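Search this site
stories archive go

Station Four

2019-06-30
Posted by Kasprzak

The procedure for Station Four ran to 62 lines. She had revised it nine months after joining Hendbridge, and her changes amounted to one paragraph, line 14, concerning parts that could not be identified.

Line 14 read: A part with no reference on the sheet is not to be guessed at. Leave it in the tray. Finish the rest. Return to it last.

Before line 14 the practice had been to put such parts in whichever bin was nearest. The yard at Callville sent over mixed lots in sacks, mostly the insides of household devices, and a sack held up to 2,000 pieces. The buyer at Gesham paid by the sorted bin and deducted for errors. A wire in a bin of boards cost more to find afterward than the wire was worth. The deductions for the first quarter had been printed and taped to the door of the supply closet, where they remained.

The station was a white table with a seam down the middle. Bins went in pairs along the sides, left and right, with the tray at the far end between them. The tray was lined with plain paper, changed at every lot. The strip of table between the bins stayed clear. That was line 3, and it was older than she was.

At the start of the August lot she set everything out, checked it against the sheet and signed.

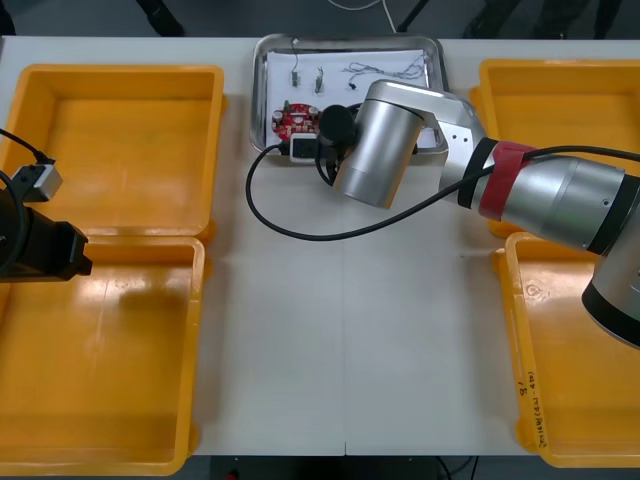
The first draw was light. A draw was whatever the scoop brought up, less the dust. She read it from left to right, the way she read anything. Wire with connector. Two cylinders, one larger than the other. Loose wire, gray, tangled. A round red board with its capacitors still on. The tangled wire would take the longest and earn the least.

She did not dislike the work. It had a known beginning and a known end, and the middle could be measured. Her previous job had been in claims, where a file could stay open for years and then close for a reason that had nothing to do with what was in it. A board was a board. It went in with the boards and stayed there, and at the end of the shift the bin was weighed.

The shift lead came by at the first break and asked how the lot looked.

"Clean," she said. "Small."

"Any fourteens?"

"One."

He wrote it down. They had started calling them fourteens in the spring, after the line number. There was a shelf for them by the scale, with a box for each lot, and the oldest box was marked for disposal. It had been marked for disposal three times. Each time the tag had been removed and a later date written in. She had removed it twice. She did not know who had removed it the other time, and she had not asked, although there were only four people with access to the shelf.

The fourteen from the first draw was a metal piece on a thin black wire. It was small, squarish and bright, with a short black tip at one end. There was a round mark on the face and beside it a curved one like a letter C. It could have been a motor. It could have been a solenoid. The sheet had an entry for each, with a drawing, and the part agreed with both drawings up to a point and then stopped agreeing.
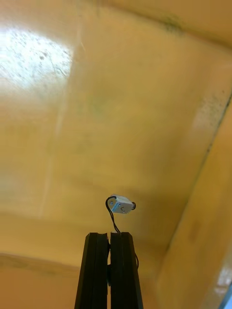 She gave it three minutes by the wall clock, the maximum under line 15. Then she looked at the sheet again, which line 15 did not provide for.

Her father had repaired tape decks in the back half of a garage. He kept the parts he could not place in a coffee can, and when the can was full he got another one. After the funeral her brother had taken the cans to the yard at Callville in the trunk of his car. He received a slip for them. The slip gave a weight and no description. She had it in a kitchen drawer, under the takeout menus.

That was eleven years ago. The yard turned its stock over every 200 days. The arithmetic was not difficult and she had done it more than once.

At the end of the shift she carried the piece to the shelf, wrote the lot number on the box and put it in. The oldest box had a new tag. She read the date on the tag, took it off, and wrote another one — the last day of the following year. Then she changed the paper in the tray, wiped down the table and signed the sheet.

The next sack was already on the floor by the scale. She moved it against the wall with her foot and turned off the light over the station.

Comments (3)

tallyboard
I worked intake at a scrap yard for six years and we had a shelf just like this. Ours was a filing cabinet. The pacing of the shift is right, and so is the argument over the nearest bin.

mrsolder
Good story. Small point: a solenoid and a motor are usually easy to tell apart if you can turn the shaft. Would she not try that? Or is it against one of the 62 lines?

quietmargin
I read it twice for the tag. I think the shift lead took it off the other time. He asks about the fourteens before he asks about anything else in the tray.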